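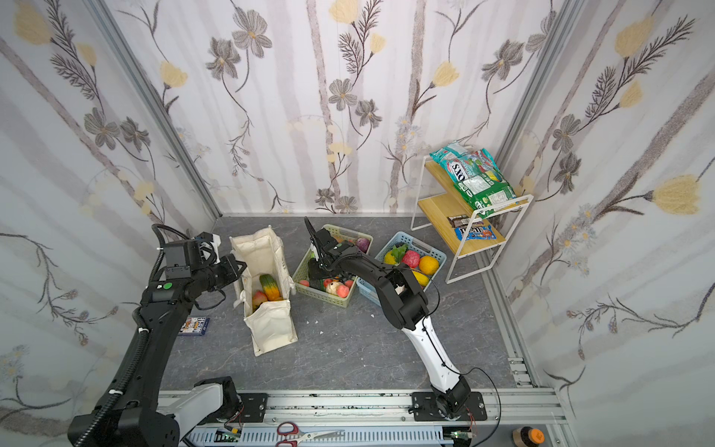 Section 5 covers hanging Firnis non-woven wallcovering on interior walls and partition panels. Read it in full before cutting any material. Large botanical patterns, such as pale gray vertical stripes overlaid with yellow blossoms and fern fronds, must be matched at every seam, and the pattern should continue around the corner when the side walls are papered as well as the back wall. Small repeats may be hung without matching if the label shows the free-match symbol.

## 5.1 Hanging the first strip

1. Switch off power to outlets and remove the cover plates.
2. Fill holes and sand flush. Apply one coat of Gerkard primer and let it dry to the touch.
3. Draw a plumb line one strip width from the starting corner.
4. Cut the first strip to wall height plus 40 mm at each end.
5. Roll paste onto the wall, slightly wider than the strip.
6. Align the edge with the plumb line and smooth from the center outward.
7. Trim the top and bottom with a new blade.

**Note:** Check that all rolls carry the same batch number. Rolls marked 1,138 were printed before April and must not be mixed with later batches.

## 5.2 Inside corners

1. Measure from the last strip to the corner at three heights.
2. Add 5 mm to the largest measurement and cut the strip lengthwise.
3. Hang the cut piece, pressing the overlap into the corner.
4. Draw a new plumb line on the next wall and hang the remainder over the overlap.

**Caution:** Do not use a steel seam roller on raised prints. It will flatten the surface.

Wipe paste from the face with a damp sponge before starting the next strip.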